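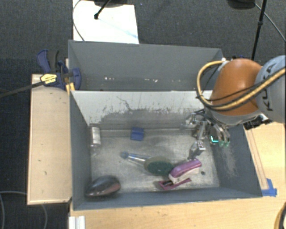
Werkstattbuch, August, Eintrag 12

Kisten, Fortsetzung. Stand heute, 16:40.

Die grauen Kisten sollen ja jetzt das ganze Kleinzeug aufnehmen, das bisher in den Schubladen unter dem Fenster lag. So steht es im Plan. Ich habe den Plan dreimal gelesen und verstehe immer noch nicht, warum ein Hefter in einer offenen Kiste leichter zu finden sein soll als in einer Schublade mit Schild. Aber gut, wir probieren es.

Hefter (lila Deckel, heller Körper) und Bürste liegen vorerst zusammen. Mir wäre lieber, Büromaterial und Putzzeug kämen getrennt unter. Laut Sortierliste ist beides »Kleinteil, handlich«, also eine Gruppe. Die Liste stammt aus der Vorlage von Atico und ist für ein Lager mit 1.076 Positionen gemacht. Wir haben eine Werkbank und zwei Regale. Unter »handlich« fällt bei uns so ziemlich alles außer der Ständerbohrmaschine.

Zum Zustand der Kisten: Der Boden ist abgenutzt. Das stört beim Ablegen nicht. Wer aber helle Sachen hineinlegt, sollte vorher auswischen. Ob die Gebrauchtware von Hullen wirklich billiger war als neue, bezweifle ich. In der Rechnung fehlt der Transport, und den hat bisher keiner nachgetragen. Bitte noch vor Monatsende klären.

Einwand gegen das Hintereinanderstellen: Man greift immer zuerst in die vordere. Die hintere wird in zwei Wochen das sein, was früher die unterste Schublade war. Vorschlag: nebeneinander, lange Seite zur Tischkante. Kostet Platz auf der Holzplatte, das ist mir klar. Gegenvorschläge gern hier drunter, aber bitte mit Maßband in der Hand.

Hefter: Ich bin dafür, dass er geschlossen abgelegt wird und die Klammern extra in eine Dose kommen. Im Ordner Pastow steht es genau andersherum (gefüllt und griffbereit), und dort liegen dann auch regelmäßig lose Klammern im Kistenboden. Wenn man mit den Fingern danach sucht, weiß man, was man davon hat. Die angebrochene Schachtel Klammern steht jetzt im Regal oben links. Auf dem Karton steht 4.000, gezählt habe ich nicht und werde ich auch nicht.

Bürste: gehört aus meiner Sicht an einen Haken. Borsten, die auf dem Kistenboden aufliegen, verbiegen mit der Zeit, das kennen wir von den alten. Im Plan kommt das Wort Haken nicht vor. Ich hänge trotzdem einen auf, Schrauben sind da.

Beschriftung: Die Etiketten von Okafor halten auf den grauen Kisten angeblich dauerhaft. An der Probekiste im Flur war nach etwa 2 Tagen eine Ecke hoch. Kann am Staub liegen, kann am Kleber liegen. Zweiter Versuch mit vorher entfetteter Fläche, Ergebnis trage ich nach. Bis dahin Kreppband und Filzstift.

Offen:
Transportkosten Hullen
Haken für die Bürste
Dose mit Deckel für die Klammern
Sortierliste kürzen, Gruppe »handlich« streichen oder wenigstens teilen

Nachtrag 17:15: Kreppband ist alle. Steht auf dem Einkaufszettel.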